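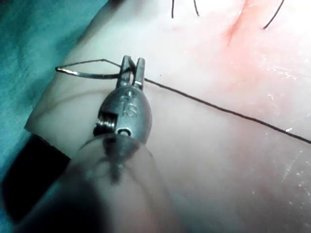

How often do the needle drivers need to come off for cleaning?

Every evening the cell has been used, and again at the halfway point of any session that runs past four hours. Pull both drivers, wipe the shafts, flush the wrists and hang them jaws down on the rack overnight. Leaving them on the arms until morning saves a few minutes and costs you a stiff wrist, usually the left one.

What does this FAQ cover?

The suturing cell at the Illent bench lab: two patient-side arms, the instruments that go on them, the wrist cameras, and the pad fixture. It does not cover the console, which has its own page and its own set of grievances. If you are looking for how to book time, that's on the Seo calendar.

Can I swap an instrument while the arm is powered?

You can, if the arm is in its swap pose and the joint light is steady. Press both release tabs, draw the instrument straight back along its own axis, and keep your other hand under the shaft. If it doesn't want to come, stop. The jaws are probably still closed on something. Open them from the console, take the needle away with hand forceps, and try again.

Going the other way, seat the instrument until you hear the second click. The first click is there to build false confidence. Run the wrist through its homing move before you bring it anywhere near the pad.

Homing failed. Now what?

Take the instrument off, turn the four drive disks on its back end by hand, and feel for the one that drags. A disk that turns freely in one direction and fights you in the other usually means a cable has jumped its pulley. Don't try to coax it back with tweezers. Tag the instrument, put it in the red bin, and use a spare.

If all four disks feel fine, the problem is more likely on the arm side. Check for a bit of thread in the adapter. Thread gets everywhere. We have found it in the keyboard.

How do I check cable tension at the wrist?

With the instrument off the arm and held under the bench magnifier, move the jaws slowly through their full range using the disks. You're looking at the coils and the cable where they run past the pivot. The turns should lie snug against each other, and nothing should fuzz or lift as the wrist bends. One broken strand is enough to retire the instrument. A broken strand will also find your glove, so wipe from the housing toward the tips.

Tension that feels soft but looks all right goes in the log as "soft" with the instrument number. Two soft entries in a row and it comes out of rotation.

The needle rotates in the jaws. Is that a grip setting?

Sometimes. Look at the jaw faces first. If the crosshatch has been polished smooth, no setting will rescue it, and turning up the grip only wears out the cable sooner. If the faces still have tooth, go through the following in this order:

Clean between the jaws with the soft brush and plain water.
Re-run the grip calibration with the gauge pin, not with a needle.
Confirm the grip profile is set to "needle" and didn't stay on "tissue" after the last user.
Try a fresh needle. Bent ones roll no matter what you do.

Hold the needle toward the rear of the curve, but not on the swaged end where the thread goes in. That part is hollow and crushes easily, after which it is a very small piece of scrap.

How do I set up the pad?

Lay the drape first, then the backing, then the pad, and clamp the fixture on its two long sides only. A clamp on the short side bows the pad up in the middle, and the arms then go about their work a little lower than the surface really is. Run the touch-off at three corners. The fourth corner will be wherever the other three put it.

How long does a pad last?

We budget 60 stitches to a pad, and most people get there. After that the cuts start to gape and the surface takes on enough scratches that the needle tracker begins following the wrong shiny thing. Used pads can be turned end for end once. Old tails don't have to be removed unless they stand up into your working area, but trim them short so the jaws don't pick one up along with the thread you wanted.

Please don't flip a pad over to get a clean side. The back has a different feel, and your force numbers won't match anybody's.

The wrist camera picture is washed out. What do I adjust?

The lamp, before anything else. Drop it two notches and tilt it off the pad. The exposure setting in the Beston panel is locked for a reason, though the lock is a checkbox and we all know where it is. If one side is bright and the other is murky, the lamp has been bumped. If everything is murky, clean the lens with the blue cloth. The yellow cloth is for benches.

A blurry shaft close to the lens is normal. Focus is set for the jaw tips and should stay there.

Do I have to recalibrate the camera after every instrument change?

Only if you took the bracket off or knocked it. For an ordinary swap, do the quick check: touch the jaw tips to the printed cross and read the offset on the panel. Green, carry on. Amber, do it again and be gentler. Red means the full routine, so go get a coffee first.

What lubricant goes on the wrist pivots?

The clear instrument lubricant in the drawer marked Grisier, one drop at each pivot, after the wrist is dry. Work it in with the disks and blot off the extra. Machine oil swells the seal at the top of the shaft. The spray can on the shelf belongs to the door hinges.

How do I know when an instrument has used up its life?

The counter in the panel logs every full jaw closure. Our longest-serving driver reached 2,978 closures before its cable let go, in February, in the middle of somebody's demo. We now pull them well before that. The panel will nag you, and the nag can be dismissed, but it also gets logged.

The arm drifts when nothing is touching it.

Check the counterweight setting against the instrument that's on there. The scissors and the needle driver don't weigh the same, and the arm believes whatever the drop-down says. If the setting is right, park the arm, power it down, wait for the brakes to clunk, and bring it back up. If it still drifts, leave a note on the arm and use the other one. A note on the monitor doesn't count, as notes on the monitor are mostly about lunch.

Where do broken needles go?

In the sharps box, every piece. If you can't find a piece, shake out the drape over the white tray and run the magnet wand along the fixture. Write it in the log even if you find it.

Who fixes the red bin instruments?

The Grisier service desk, in batches. Put the fault on the tag in words. "Bad" is a word, but please add another.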